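Programs > Assistive Robotics > Grantee Updates
Home | Grants | Reports | People | Contact

Progress report: learning household tidying from demonstration
Submitted Nov 21, 2022
Prepared by Uzma Hashmi for the Gultaseo fund

The short version is that we have more data than we planned for and less evidence than I would like. The proposal claimed that a policy trained on demonstrations from several small tasks would handle a related task better than one trained on that task alone. After this period I can't tell you that it does. I can tell you why our first numbers looked better than they should have.

We have 2234 demonstrations on disk. Junaid Mohmand went through them and kept 1890. Most of what he dropped had a gap in the wrist data or ended before the hand let go of the shoe. A few were kept after an argument between him and Genalyn Yap over what counts as a finished placement, and I am still not sure we settled it well. The written rule is now one page long and both of them have signed off on it.

Nearly all the work since September has been on the shoe rack task. It uses slide sandals on a rack with two shelves, and the arm has to work close to the shelf edge.
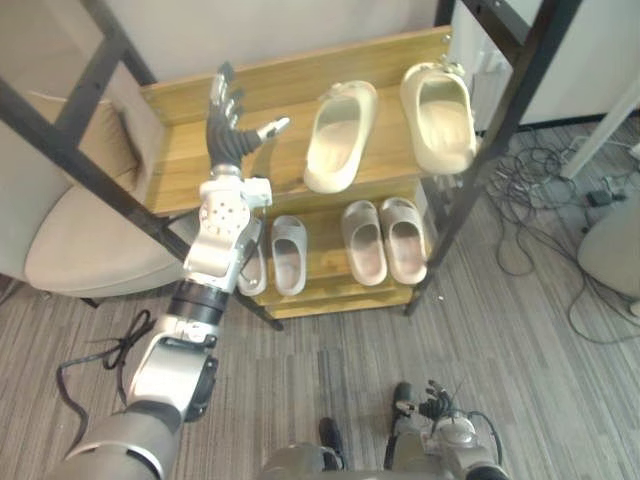 Shoe rack task, left hand at the upper shelf.

The upper shelf was supposed to be the hard case. In our first test the policy trained on the full mix did well there, and Manent, who supply our training code, were keen to call it transfer. Kulsoom Memon then reran the test with the sandals started in positions that do not appear in the training set. Most of the advantage went away. My reading is that the first test was measuring how well the policy remembers a start position. Benedikt Koller thinks that is too harsh and that some benefit will survive a larger test. He may be right, but the rerun had only 12 trials per policy, and I would not bet the next year of funding on it in either direction.

The lower shelf is a different problem. The hand has less room under the upper board, and small errors in wrist height matter more.
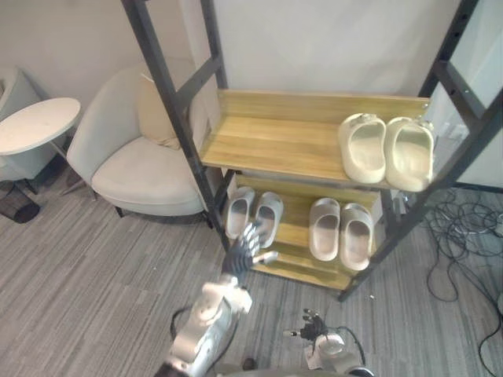 We had been scoring both shelves together, which hid this. From now on they will be reported separately, even where it makes the overall result look worse.

I would also ask you to be careful with the success rates in our September note. They were scored by the same people who gave the demonstrations, with no second scorer. Genalyn has started blind rescoring from the recordings. Until she is through, please don't quote them.

Plans for the next period. We will run 100 trials per policy on each shelf, with start positions drawn before the session and scoring by someone who doesn't know which policy is running. The single-task baseline gets the same training time as the mixed one, which it did not get last time. If the gap is still small, we will say so and stop collecting for the mix.

Sedholm has offered us time at their site so we can repeat the test in a second room. I would like to accept, since everything so far comes from one rack in one place. That would mean moving part of the travel line forward. The Mota comparison is on hold until the scoring question is closed.

No change to staffing. Spending is on plan apart from the travel request, which is attached as a separate sheet.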